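Diapo 4 – les sachets souples

Rappeler d'abord le contexte : chez Celtura, la table de tri reçoit 1 440 colis par jour, dont à peu près 1 334 en sachet plastique. Le carton est devenu minoritaire.

Un sachet souple n'a pas de forme fixe. Il s'affaisse, il plisse, et l'étiquette plisse avec lui. Laisser la salle regarder les deux sachets gris, puis parler de l'impression EXPRESS en biais.

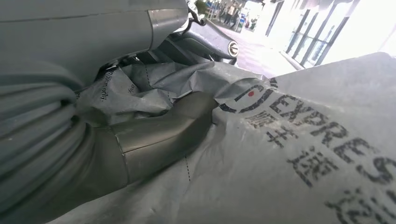 Chez Baird, on répond que le pli compte moins que l'empilement : deux sachets l'un sur l'autre partent souvent ensemble dans le même bac. Reprendre ce point, il est juste – on y revient diapo 9.

Enchaîner sur la consigne Clustik : séparer, mettre à plat, étiquette vers le haut. Ne pas tirer par la ligne de déchirure. Passer ensuite aux bacs, deux minutes maximum.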